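Robot club diary, April

Got to the lab at 3:40 and the door was already propped open. Idrisa had the laptop up and was going through the list from last time. Folke was late because of his math makeup test, so we started without him.

The task for the Jolholm round is the kitchen task. The arm has to take play food out of a pot or bowl, put it where the card says, and then do it again with the food moved. We have to hand in 50 clean runs by the end of the month. Ms. Boiko says clean means nobody touches anything between start and stop, and if you bump the table it doesn't count. We had a long argument about whether leaning on the table is bumping. She said yes.

I was on driving for the first hour. Lizelle was on the log sheet and Idrisa called the runs. I am better than I was in the winter but I still come down too fast. You have to get the wrist lined up while the fingers are still high and only then go straight down. If you fix it on the way down you hit the rim, and then the whole pot walks across the counter and Idrisa says "void" before I have even let go of the controls.

Yolandi wanted to try the green block, which isn't on the card but is easier to hold. The play food is rounded and slides out when you squeeze too hard. The block has flat sides and sits square between the fingers. Ms. Boiko said fine for practice, but don't log it with the others. So Lizelle started a second sheet and wrote BLOCK across the top.

We put the pictures in the club folder after, and I copied three of them in with this entry.

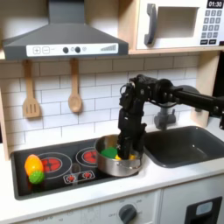
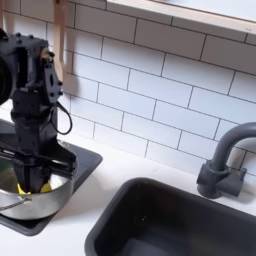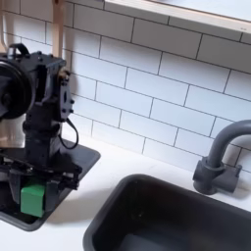

Counts and problems

We finished with 49 files in the folder for the whole month so far, but Lizelle went through them and a lot are voids that nobody deleted. She is going to sort them at home. I said I would help and she said no, I would rename things.

The grip setting was the main problem. Idrisa had it at 1000, which is what the Plurum handout says to start with, and the yellow pieces kept slipping when the arm came up. Folke got there by then and looked at it for a minute and said the number on the handout is for the old fingers. He turned it up a little at a time and we tried each one twice. It got better, then it got worse, then he went back one step and we left it there. He wrote the number on tape and stuck it to the laptop. I should have copied it down here and I didn't.

Second problem was the cable. When the wrist turns all the way over, the loop gets pulled tight. Yolandi wants to tie it higher up. Ms. Boiko wants us to ask first, so I have to write an email. I have to put the kit number in it, which is 1822.

We also voided two runs on camera angle. The files saved fine but you couldn't see the target in them, only the back of the gripper. Lizelle says we should check the view before each set and not after. We added it to the start list, under "hands off" and above "say go."

I drove again at the end and got three good ones in a row, my best so far. Then I hit the rim on the fourth. Yolandi took over and she is slow but she almost never voids. Her way is to stop completely above the bowl and count to two in her head. I tried it once and it worked, so I'm going to do it that way next time.

Van Wyk, the other school in our group, has a blog and they say they are done already. Folke thinks they are counting practice runs. Ms. Boiko told us to stop reading it.

Packed up at 5:50. Arm parked and power off, laptop on the charger, food back in the Zullero box.

For next time:
Write the cable email.
Copy the grip number off the tape.
Ask if we can have the room until 6:30.
Folke drives first, he hasn't had a full turn since the break.

Bus was late. Did the reading for history on the way home and the rest of it after dinner.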